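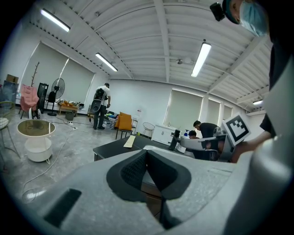 Open day at Postma: handheld grippers, no arm required

January 18, 2021

Postma opened its data collection floor to visitors for an afternoon, and I went mostly to see the handheld version of the Prutonero gripper. I have used the arm-mounted one for almost 800 hours and wanted to know how much of it survives when a person does the carrying.

Most of the jaw geometry does. The pads are black rubber and the body is light gray with a matte finish. Pose comes from fiducial markers on the tool, so the operator walks up to a counter and works, with no base calibration beforehand. Postma quoted 44 usable episodes per operator per shift, against a target of 74. The gap is mostly tracking loss — a marker turned too far from the cameras drops out and the episode is thrown away.
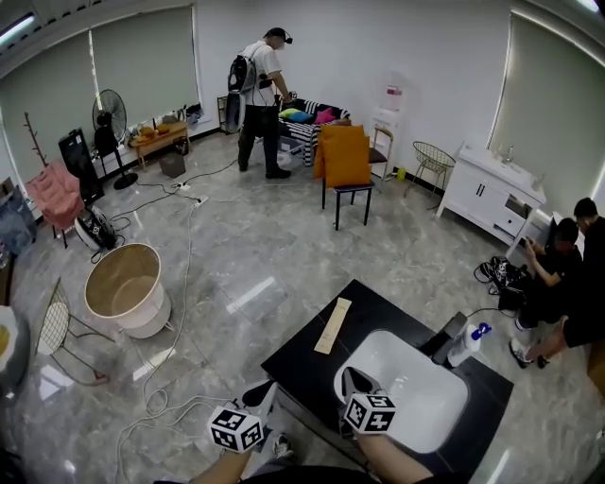

My own interest is in bimanual work near obstacles, and I asked more questions about that than anything else. Two tools mean two sets of markers and twice the chance of occlusion. A sink is a good test of this. With one gripper angled down into the basin and the other kept low over the countertop, the wrists sit at different heights and the faucet is close behind. Postma logs both tools on one clock and resamples later. I would like to see the raw timestamps before trusting that.

The other open question is grip force. The handheld unit does not record it, and Irnora, the training stack they use, infers contact from jaw width alone. For a sponge that may be fine. For glassware I doubt it.

I have asked for 600 episodes to run through our Mullolach rig in August.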